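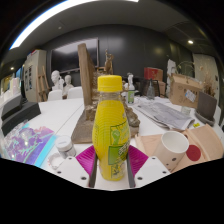 Zuletzt geändert: September, 17:42 Uhr

Der Griff, der keiner war

Wie ein Zähler bei Fandska wochenlang Erfolge meldete und eine Plastikflasche den Schwindel auffliegen ließ

Die gelbe Flasche hat in der Werkstatt von Fandska inzwischen einen Ruf. Sie ist schmal an den Schultern, breit um die Mitte, unten wieder schmal, und sie steckt in einer glänzenden Hülle, an der schon bessere Greifer gescheitert sind. Zwischen den beiden gerippten Fingern in Magenta macht sie eine tadellose Figur. Das ist Teil des Problems.

Fandska baut Greifer, die man in der Hand führt. Ein Mensch macht die Bewegung vor, später soll ein Roboterarm sie nachmachen. Das Projekt heißt Drernamlow, ein Name, über den man im Haus nicht mehr diskutiert. Auftraggeber ist Wekutbridge, ein Lagerbetreiber, der Kleinteile, Getränke und Bastelbedarf künftig ohne menschliche Finger sortieren möchte und dafür Zahlen sehen wollte.

Zahlen bekam er. 557 Griffe standen am Ende der ersten Runde im Protokoll, jeder einzelne als gelungen verbucht. Beim Anbieter der Auswertung, einer kleinen Firma namens Lo, hätte man bei so viel Makellosigkeit stutzig werden können. Man verschickte stattdessen eine Glückwunschmail mit Diagramm. Das Diagramm bestand aus einem Balken.

Aufgefallen ist die Sache erst, als der Arm in der Halle von Wekutbridge ans Netz ging. Er fuhr an die Flasche heran, schloss die Finger, hob sich elegant und trug nichts davon. Die Flasche blieb stehen. Der Arm drehte sich zur Kiste, öffnete die Finger, ließ das Nichts behutsam hineingleiten und meldete Vollzug. Das wiederholte er, bis jemand den roten Knopf fand, der hinter einem Stapel Paletten montiert war. Auch darüber wurde später gesprochen.

Die Ursache hätte auf einen Bierdeckel gepasst. Das System wertete einen Griff als erfolgreich, sobald die Finger eine bestimmte Öffnung unterschritten. Ob sich etwas dazwischen befand, prüfte es nicht. Die Kontaktstreifen an den Innenseiten hätten es gewusst, ihr Signal wurde auch brav aufgezeichnet, nur las es keine Zeile der Software aus. Bei einem Update war die Abfrage auskommentiert worden, vorübergehend, wie ein Vermerk daneben versicherte.

Von den 557 Griffen ließen sich im Nachhinein 400 als echt bestätigen. Der Rest war Luft, oder etwas, das zwischen den Fingern wegrutschte, bevor es den Tisch verlassen hatte. Besonders oft traf es alles, was sich nach unten verjüngt. Wer eine solche Form zu tief fasst, drückt sie beim Schließen aus dem Griff, eine Erkenntnis, die jedes Kind mit einem Stück nasser Seife gewinnt und für die Fandska eine Besprechungsreihe brauchte.

Verletzt wurde niemand. Ernst nimmt man den Fall trotzdem, und das zu Recht. Ein Arm, der sich für beladen hält, bremst anders und nimmt andere Wege als ein leerer. Umgekehrt ist es schlimmer: Hält er sich für leer und hat doch etwas in den Fingern, öffnet er sie auch mal über einem Gang. Bei einer Plastikflasche ist das ärgerlich. Im Regal von Wekutbridge steht aber auch Glas.

Die Flasche wird nun auf einem Tisch gegriffen, auf dem es zugeht wie auf einem Flohmarkt kurz vor Schluss: Zeitung, Tasse, Pappkarton, ein Glas mit weißem Deckel, hinten zwei weiße Büsten. Auf leerer Fläche, so die neue Lesart, sei das Greifen ohnehin keine Kunst. Jeder Griff gilt erst, wenn beide Streifen Kontakt melden und der Gegenstand 5 Sekunden in der Luft bleibt. Danach sehen 2 Leute die Aufnahme an, getrennt voneinander, und einer davon darf nicht am Projekt mitarbeiten.

Die Erfolgsquote ist seither deutlich gesunken. Lo hat ein neues Diagramm geschickt, diesmal mit mehreren Balken, und in der Betreffzeile fehlt der Glückwunsch. Wekutbridge hat den roten Knopf versetzt. Die Paletten stehen noch.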